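Litthorpe Neighbours Help Board
Home and Kitchen > Tables and serving

How to arrange a breakfast table for a small event, with a black cloth behind?

Posted by Youssra El-Sayed

Hello everybody. I am preparing a breakfast table for the open morning of our language club in Restelgate. We are 83 members, but people will come in small groups, so I don't need food for all of them at the same time. The table is more for welcome and for photographs, and only a part of it is for eating.

My table is light in colour and I have bought a black cloth to hang behind it. When I tried it at home there were two problems. First, the cloth made ugly creases from the packet. Second, the letters I cut from coloured paper fell down after one hour, one after the other. I used normal tape.

Also I don't know where to put the toaster. My sister says at the front, because everybody wants to see the toast. I think at the back is safer because of the cord. Which one is better? And must the letters be all in the same colour?

Thank you for your patience with my long message.

3 replies

kabbaj_kitchen
Toaster at the back. Iron the cloth.

Posted by Nuten
I did a table like this for a school fair in April. Normal tape is too weak for fabric. I used small safety pins from behind, through the cloth and into the back of each letter, and for this the letters must be of thick card. Thin paper will tear. I bought 200 pins and used maybe ten of them, so don't buy the big box like me.

For the creases, hang the cloth the evening before and spray it with a little water. It will not be perfect. If your iron is good then iron it, but a cloth for the whole wall is long work. Mine took almost two hours and I was angry with it at the end.

Please check the fire rules of your hall also. In our school they asked how far is the cloth from anything hot, and I had to move the table forward.
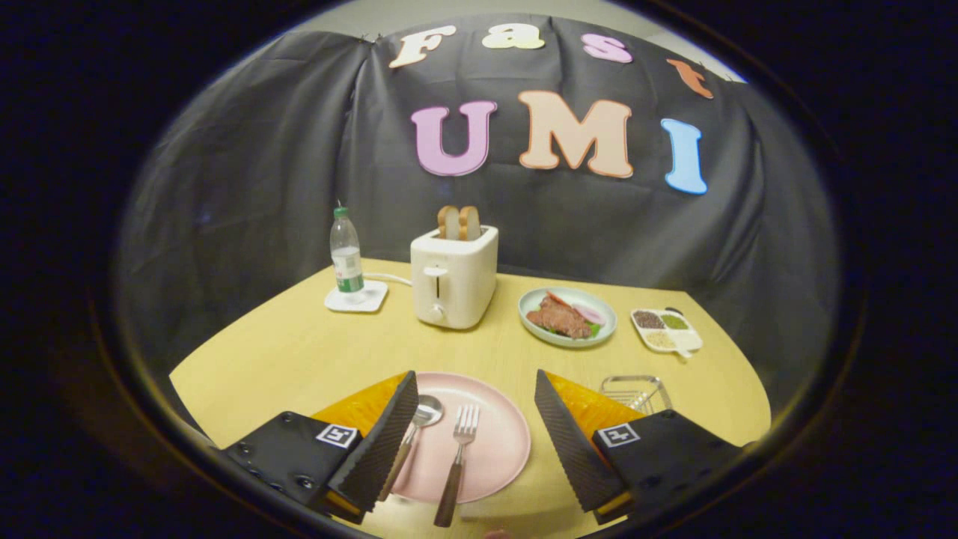 By Araceli Xolalpa | 09/06/2024 | Reply marked as useful by 10 members

I agree with the pins. About the colours, I would not make them all the same. On black, light and bright colours are both easy to read: the cream F, the yellow-green a and the bright blue I show very well against the cloth. An outline in a darker tone is a nice addition if you have time. The lower word has bigger letters than the upper one, and I like this very much for a title of two lines. Put your short word below and make it large.

The top line goes in a soft arc, and the letters lean a little. This is practical for you too, because if you try to make a straight line on a soft cloth, every small mistake is visible.

For the cloth, small dark clips at the top edge are enough, and they almost disappear against the black. I would leave the long folds. A hanging fabric has folds and people accept it, only the square creases from the packet look bad — so iron these and forget the others.

A white toaster looks clean on a light table. Turn it at an angle so the lever and the knob can be reached, and let two slices of bread stand in the top. Bring the cord out behind and lead it to the side, never over the front edge. If you will really make toast, pull the table well away from the cloth first, as Nuten wrote. If it is only for show, leave it unplugged.

One more thing, bottles. A tall bottle can stand on a small square dish, then it doesn't leave a ring on the wood.

Youssra El-Sayed
Thank you all! I will buy thick card tomorrow. My sister has accepted the toaster at the back, but she wants to choose the colours.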